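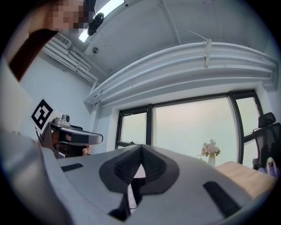
Last updated: 4/4/23

So I finally quit the group chat. The neighborhood one, the one with 200 people in it, the one that has buzzed on my nightstand every night for two years while I lay there wondering if I should care about a missing recycling bin on Govus Street.

It started out great, I want to say that first. When we moved in we knew exactly one person, Nidia Huanca from next door, and she added me before the couch was even through the door. I found our dentist in that chat! I found the guy who fixed the water heater, and a box of free lemons more times than I can remember. When the power went out in July, people were posting which blocks were back on and who had ice, and I remember thinking, okay, this is what living somewhere is supposed to feel like.

Then came the parking thing. If you live near us you already know about the parking thing, and if you don't, picture one orange cone and 27 messages before breakfast. Duván Urrego thought the cone was rude. Somebody else thought Duván was rude. A third person posted a photo of a completely different cone. I read every single message standing up in the kitchen and burned my toast, and I don't even have a car.

I tried muting it. Muting didn't work for me because I just went and looked anyway, maybe more often than before, since now I had no idea what I was missing. I tried only checking at lunch. I tried putting the phone in the drawer with the dish towels (this lasted one evening, then I needed the timer). My husband was in the same chat the whole time and never opened it, and I still don't understand how a person does that.

What finally pushed me was a really small thing. I ran into Anselmo Puma outside the bakery, and he started telling me about his daughter's new apartment, and I caught myself saying "oh right, I saw that." He stopped talking. He had a whole story ready, with the stairs and the landlord and the mattress, and I'd cut it off with four words because I had skimmed a two-line version of it the night before. I asked him to tell me anyway and he did, but it was the short version. I felt bad about that all the way home.

So I left. The app asked if I was sure and then it put a little gray line in the chat saying I'd gone, which I hadn't planned for. Nidia texted me inside of 30 seconds to ask if I was mad at somebody. I said no, I just wanted to hear things later than everyone else. She thought that was hilarious and now she saves me the good ones and tells me over the fence while she waters her tomatoes — she does the voices too.

Have I missed stuff? Yes. I missed the street sweeping notice. I missed a yard sale where Édgar Tello got a perfectly nice floor lamp for $2, and he has brought it up both times I've seen him. I didn't know the Apaza café had changed its hours and walked over there for nothing, in the rain, in the wrong shoes.

But I'm sleeping better, and I've been reading in bed again. I'm halfway through a fat paperback about lighthouse keepers that Rizal Harahap lent me last year and has very politely not asked about. Rizal, if you're reading this, it's coming back to you soon, and the coffee ring on page 30 was there when I got it. I think.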